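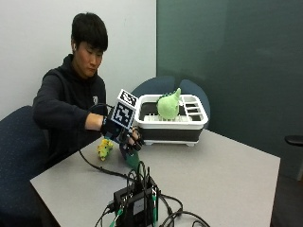 Robots learn to tidy up from a glove, and take their time about it

22/03/2024

Teaching a robot to put things away has always been a slow business. Someone has to take the machine by the arm, or steer it with a joystick, and go through the motions until everyone in the room would sooner have done the tidying themselves. A group at the Kalby lab thinks it has found a quicker way, and it involves leaving the robot out of the lesson altogether.

In a report put online this week, the group describes training a two-fingered arm on movements recorded entirely from human hands. The person giving the lesson wears a sensor glove that logs how the fingers bend. A cube on the back of the glove, printed with chunky black and white patterns, tells a fixed camera where the hand is and which way it is turned. The two streams are stitched together, the hand is swapped for a gripper in software, and the robot is left to get on with its homework.

The homework is not glamorous. Volunteers sit at a table and move small things from one place to another: soft toys, plastic toys, bits of kitchenware, a dish rack to put them in. Dinosaurs feature more heavily than in most engineering papers. The group recorded 900 of these moves in February and threw out a good many of them, mostly where the cube had turned away from the camera or the glove had lost track of a thumb. That left 647 for training.

"People are very good at picking things up and very bad at doing it the same way twice," said Matilde Ramalho, who led the work. "We used to ask them to be consistent. They would try hard, and then they moved like people pretending to be robots, and the robot learned that."

So the instructions were cut down to a single line: put it in the rack. The new method, called Wuvon, makes no attempt to copy a whole movement from start to finish. It looks for the moments when the hand closes on something and when it lets go, treats those as the parts that matter, and allows the arm to find its own route between them. A wearer who waves an object about while deciding where to put it does no lasting harm.

The results are decent, with a few that the authors might have preferred to keep to themselves. Hard objects went into the rack on most attempts, and the arm coped when the rack was shifted or turned a little on the table. Soft toys were a different matter. A plush toy squashes when gripped and springs back when released, and the arm had a habit of letting go, judging the job done and moving off while its cargo rolled gently over the side. The report calls this "early departure".

There was also the matter of the pegs. Human wearers tended to prop toys among the upright pegs meant for plates, having been told only to use the rack. The robot picked up the custom and applied it to everything, cups included.

An older method, Lammont, was run on the same recordings for comparison. It follows the hand's path closely and did slightly better on the soft toys, apparently by being too slow to leave early. On everything else it fell behind, and it struggled badly once the rack had been moved.

The main attraction is the time saved. By the group's count, a lesson with the glove takes a third as long as one given by steering the arm, and it can be done on any table with room for the camera and the box the glove plugs into. The cable remains a sore point. It runs from the wrist to the electronics and has a talent for sweeping objects off the table at the end of an otherwise good recording. A wireless glove was tried and put back in its drawer after dropping out for 3 seconds at a time.

Ramalho's group will next repeat the work with two gloves, so that one hand can steady an object while the other lets go of it. A partner lab, Polat, has agreed to test the method on its own arm, which has a different gripper and, by all accounts, a different set of bad habits. The recordings will be released once the discarded ones have been labelled with what went wrong, a job Ramalho said she had given herself "in a weak moment".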